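Plistbridge students teach a robot arm the fussy side of computer repair

2019-04-28

Anyone who has ever put a new processor into a computer knows the little held breath that comes with it, and this spring the robotics class at Plistbridge Technical College has been trying to hand that moment over to a machine. The class project, which the students have named Kumach, asks a robot arm to work inside an ordinary desktop tower and do the sort of job a patient person with steady hands would do at a repair bench.

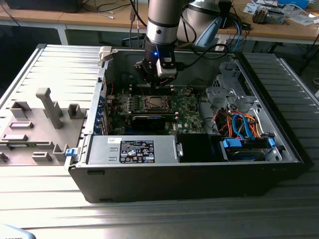
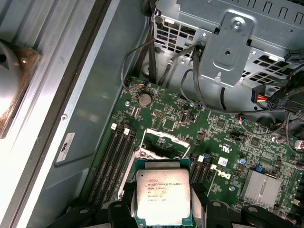
What is the hardest part of the job for the students?

Getting the processor level before it goes down. The instructor, Mireille Twal, says a chip that is tilted even a little can bend the contacts in the socket, and bent contacts can finish off a perfectly good motherboard. The class spent most of its first month on nothing but approach angles, and she says she would happily have given them another.

Kumach grew out of a conversation in the hallway between Twal and the college's computer repair program, which takes in used office machines every year and gets them running again for families in the area. The repair students had a shelf full of towers waiting for attention, the robotics students were tired of stacking foam blocks, and it seemed a shame to keep the two apart when they were only a staircase away from each other. There are 28 students signed up this term, split into small teams that share bench time in the Ravine Building, and from what we saw on our visit they guard that bench time pretty jealously.

Each team writes its own set of moves and then keeps a log of every attempt, good or bad. By the middle of the term the combined log had reached 1526 entries, with notes in the margins that range from very technical to simply "nope." Twal reads all of them (she says the margins are her favorite part) and picks a few for the whole class to talk through together at the start of each session.

Henrique Mota, a second-year student, came to the class from the repair side and admits he was not much of a believer at first. "I can seat a processor in less time than it takes to explain it," he told us. "Then I had to write down every single thing my hands were doing, and I didn't know half of it. When do I slow down? When do I let go? I had to go back and do it by hand over and over just to watch myself." His team now moves the arm quickly until it is over the socket and then drops to a crawl for the last stretch, and he says the rest of the tower gave them nearly as much trouble as the chip did. Cases are crowded places, and an arm that comes in from the wrong side has a drive cage or a loop of cable to worry about.

The teams are allowed 90 seconds for a placement when they are being graded, starting with the chip already in the gripper. That may sound generous, but a few groups have asked for more, and Twal has so far said no in the kindest possible way. A finished run is checked by a repair student, who looks over the socket with a magnifier before anybody claims the points.

Money for the parts came from Hamdan Supply, a local business that has helped the college with equipment before, along with a bake sale that brought in $313 and, by all accounts, some very good lemon bars. The lemon bars will be back, we are told, when the class holds its open house in June. Visitors will be able to watch the teams run their programs, ask as many questions as they like, and try the same job by hand on a practice board with a retired chip. Families are welcome, and the repair program will have a table nearby for people who want to ask about donating an old computer.

Twal hopes to carry the project on into the fall with memory modules next on the list, and after that perhaps the cables, although the students groaned out loud when she mentioned the cables. Mota has already signed up again. Students who would like to join him can talk to Twal after class or leave a note at the front desk of the Ravine Building, and no programming experience is needed to start.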